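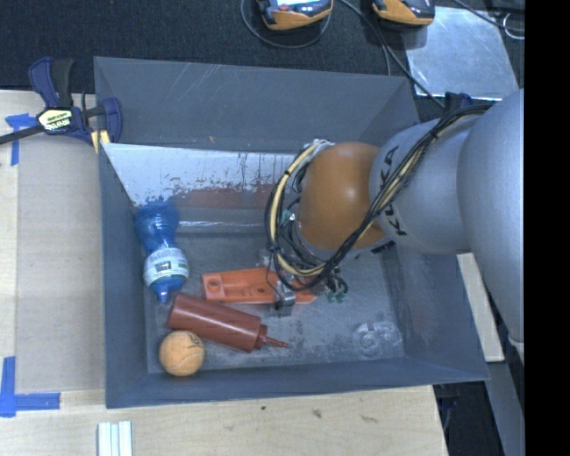
A KUKA arm reaching into a grey bin of mixed objects, with its cables tied along the outside of the arm.

Budgeting for a bin-picking cell is the work of deciding what a robot that takes loose objects out of a container will cost to buy, fit out, house and keep running. The term is used by small workshops, colleges and research groups as much as by factories, and it covers a good deal more than the price of the arm itself. People coming to the subject for the first time are often surprised by how much of the money goes on things that would not look out of place in an ordinary tool cupboard - clamps, tape, cable ties, a solid bench and something to put the objects in.

Background

A bin-picking cell in its simplest form has an arm, a tool at the end of it, one or more cameras, a computer and a bin. In older practice these were bought as one package from a single supplier, who delivered the lot, set it going and sent one invoice. Many buyers now put the cell together themselves from separate orders. This tends to bring the first bill down, though it moves a fair amount of work on to the buyer's own staff, and that work ought to appear in the budget too, even when no money changes hands for it.

The Hilberg method

The best-known way of laying out such a budget is the Hilberg method, named after the workshop where it was first written down. It sorts every purchase into one of 2 lists. The first, called the standing list, holds whatever is expected to outlast the project: the arm, its controller, the computer, the bench. The second, the wearing list, holds whatever will be scratched, bent, frayed, lost or used up along the way. Bins go on the wearing list, and so do cables, connectors, grippers and the test objects.

Ya-wen Huang, whose handbook on the method is still widely passed about, advised buyers to write the wearing list first, while everybody is fresh and the coffee is hot, and to leave the arm until last. Her reasoning was that people enjoy choosing an arm and will happily spend a whole afternoon on it, and then give the cables five minutes at the end of the day. She also asked that each item on the wearing list be given a named person to reorder it, a small piece of good sense that has saved many a group from standing idle for want of a plug.

Main costs

The arm. New arms take up the largest single share of most budgets. Second-hand ones are common and can serve very well, but the buyer should ask whether the controller, the hand-held control unit and the connecting cables come with the arm or are sold apart from it.

Cabling. Power and signal lines for the tool have to travel the length of the arm somehow. Running them along the outside is cheap and makes them easy to get at for repairs. It also leaves them open to snagging, and the usual advice is to leave enough slack at each joint and to buy a spare of every line at the time of the first order.

The bin and its mounting. A bin that shifts when it is knocked will spoil a day's work, so it needs to be held down firmly. Bar clamps are the common answer for a cell that may be rearranged, while bolts are preferred where it will stay put. Marking tape on the bench is a very cheap item and a useful one, as it lets things be put back where they were.

Test objects. A mixed set normally includes something round, something see-through, something squeezable and something of an awkward shape. Household bottles and balls will do nicely for much of this. Clear plastic deserves a line of its own, being hard for many cameras to pick out against a plain floor, and a group planning to handle it may need a better camera than it had first hoped to pay for.

A worked budget

The Tefera cell, whose accounts were closed on 12/25/23, is often used in teaching. Its wearing list ran to 11 lines and came to 1,032 pounds for the year, of which nearly 300 went on cables and connectors. The arm was bought second-hand through Endix, and the bench was one the group already had.

Suppliers and tools

Pivcombe publishes a blank planning sheet that follows the Hilberg lists and is revised each August. Older copies leave out delivery and lifting, and both should be added by hand.

See also

End-of-arm tooling
Machine vision
Second-hand industrial equipment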